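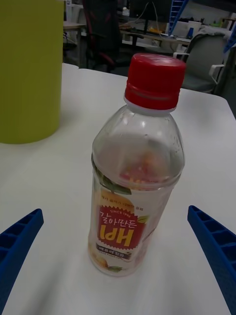 Build the Boring Arm

Every April a new batch of people shows up at our shared workshop wanting to build a robot, and every April I give them the same advice. Pick the dullest chore you can stand, give it to two arms on a table, and leave the walking, talking butler for another year. I love this hobby more than any I've had, and I think the dull chores are where most of the joy is.

My own project is called Utero (I lost a bet, and the name stuck). It sorts empties. Cans go in one paper cup, bottles go somewhere else, and that is the whole job description. A child of four would finish before the arms had warmed up. But try writing down what that child knows! A can on its side wants to roll. A thin plastic bottle gives when you squeeze it, and if you squeeze it high it tips. A clear one barely shows up to the camera at all, and then the lights overhead put a bright streak on its shoulder and the software decides the streak is the bottle.

I spent 60 evenings on that last problem and I would do it again tomorrow. 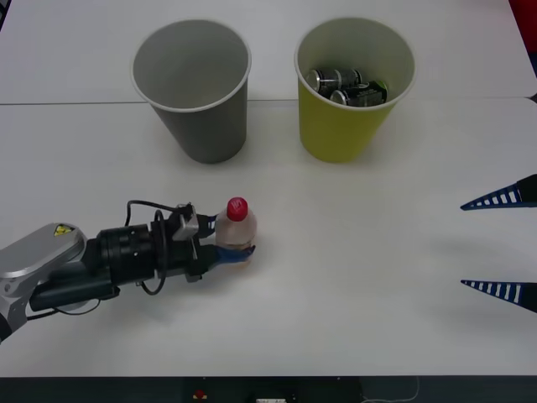 Two cans in the yellow cup, and a low grip on the bottle.

The part I want to argue for is soft, printed fingers. There's a school of thought, well represented on the Kotell forum, that says you should buy the best gripper you can afford and put your hours into code. I see the appeal. Still, I've printed finger after finger with different ribs and pockets, and each one taught me something about holding things that no amount of code had. A finger that bends a little forgives a lot. When your aim is off by 2 millimeters, a stiff finger shoves the bottle away and a bendy one may well close on it anyway.

Hạnh Tôn, who shares my bench on Wednesday nights, disagrees with nearly all of this. She thinks I'm using plastic to cover for bad calibration, and she has a point – my calibration was terrible until she sat down and fixed it. Her own build, Novia, folds dish towels with plain flat grippers and does it beautifully. We've been having this argument for 286 days by her calendar and I hope we never settle it.

What we agree on is using real trash. Test blocks are lovely, all square corners and matte paint, and they will let you believe you're finished. Then somebody hands you a pear juice bottle with a shiny label and you find out where you stand. So save your empties, clear a table, and come find us. The spare printer is free most evenings after seven, and there's a drawer of old fingers you're welcome to start from.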